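Forum > Home & Workshop > Furniture and Refinishing
Thread: Light wood tabletop, black edge, and a snack station. I'm so happy with this

planktopia
Posted Friday, February 7, 2025

Okay, I have been lurking here since last April and I finally have something to post! We redid the break room at work and the table is my favorite thing in the whole building now. It used to be a gray laminate slab that wobbled if you looked at it. I wanted real wood, light, with long boards, and something dark around it so it wouldn't disappear against the floor (the floor is gray and it's staying gray, the landlord was clear on that).

I ended up ordering the Drallitz top and I paid $129 for it, which still makes me grin. Two coats of oil, a light sanding between them, and one very long evening waiting around for it to stop feeling tacky.
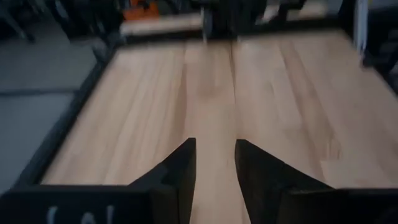
I went back and forth for weeks on whether to stain it darker. So glad I left it alone! The color is somewhere between sand and honey depending on the time of day, and it makes the room feel twice as bright. The black edge was the other big argument at work, and I won that one too.

Two questions for you all. First, do I need a third coat if people are going to be eating at it every day? Second, I set up a snack station on one end and I'd love ideas for keeping it neat, because right now it's kind of a free-for-all.

mossback_ed
Congrats, that's a great price. Third coat, yes. Fourth coat, also yes. Oil alone on a lunch table is asking for rings. I'd go over the whole thing with a hard topcoat and be done with it for years.

grainwise
Going to disagree with Ed. If you put a film finish over it you'll have a plastic-looking table, and when it scratches (it will, people drag mugs) you have to strip the whole top. With oil you rub a little into the bad spot and go back to your coffee. I have an oiled table from Illgate that's had kids and a dog on it for years, and I love it more now than when I bought it.

mossback_ed
Kids at home are one thing. Coworkers do not wipe up after themselves. I've worked in offices.

grainwise
Fair enough lol. Still oil.

planktopia
You two are exactly why I joined. I'm leaning oil because I enjoyed doing it so much. What grit would you finish with before the next coat? I stopped at 180 and it feels smooth to me, but I don't know what I'm supposed to be feeling for.

grainwise
180 is plenty. Go finer and the oil doesn't soak in as well, in my experience. Wipe off every bit of extra after 15 minutes or so and lay the rags flat outside to dry, don't ball them up. Please don't skip that part, oily rags can catch fire by themselves.

tuesdaybiscuit
Never mind the finish, tell us about the snacks!! What have you got them in? We have a Worku rack in our office with wire shelves and everything falls through the back of it.

planktopia
Ha, happy to! I tried a basket first and it ate everything. The small bags sank and you had to dig for them, and whatever was on the bottom got crushed to powder. Then I tried lining things up along the wall with no container, and that lasted until lunch. So I went to a plain plastic bin with straight sides, and it has been a joy.

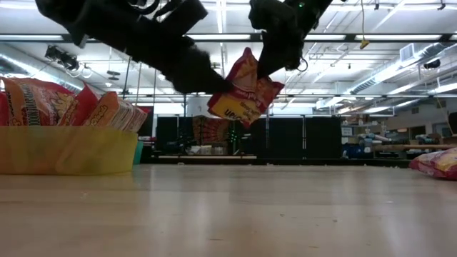

Standing things on end is what made the difference for me. If a bag lies flat, the next person puts another one on top, and by the afternoon you've got a heap. Upright, you can flip through them like records. It helps that the bin is a see-through yellow and low enough for the packages to stick up over the rim, so you can grab one by the top without fishing around. The packages do lean when the bin isn't tight, and I don't have a good fix for that yet. I thought about cutting a cardboard divider.

tuesdaybiscuit
Oh I love that yellow! It looks so cheerful against the light wood. Stealing this idea on Monday. Do you restock it yourself or does everybody pitch in?

planktopia
Mostly me, with a running list taped inside the cupboard door. People write down what they want and I get what's on sale. Last time the list said "anything orange," and I chose to take it as a compliment to my color scheme.

halfinchbevel
Divider: don't use cardboard, it goes soft and picks up grease. A cheap metal bookend works great. Slide it in, push it up against the last bag, move it along as the bin empties. I do this with seed packets in my shed and they stand up like soldiers all winter.

planktopia
A BOOKEND. Of course. We have a drawer full of those!

mossback_ed
Bookend's a good call, but put felt on anything metal that might end up on that tabletop. Bare steel will leave a black mark on some woods if there's any water around. Also put felt feet under the bin if you're sticking with oil. Chip grease gets under there and you won't notice until you move it.

grainwise
Ed and I agree on something, mark the calendar. Felt under the bin, yes. I'd also swap the bin to the other end of the table now and then so the wood ages the same all over. Light wood yellows a little with sun, and a bin that sits in one place can leave a pale rectangle.

rivetandrye
Dissenting voice here: I'd get the snacks off the table completely. You've got a gorgeous top, let people see it. Put up one shelf with the bin on it and keep the table for eating.

planktopia
I hear you, and I did think about a shelf! But the wall on that side is the crumbly kind and I don't trust it with anchors. And I really like having the food where people sit. They stay and talk now. With the old table they'd grab something and go back to their desks.

rivetandrye
Okay, that's a good reason. Withdrawn.

tuesdaybiscuit
What do you wipe it down with day to day? Ours gets whatever spray is under the sink.

planktopia
Damp cloth, then a dry one. I keep a bottle of Folex around, but that's for the chairs and the rug, I haven't let it near the wood.

grainwise
Damp then dry is perfect. Give the new coat a few days before you put the bin back, longer if the room's cold.

planktopia
Will do! Sanding block is already in my bag. I'll post again when the third coat is on, and I'll report back on the bookend.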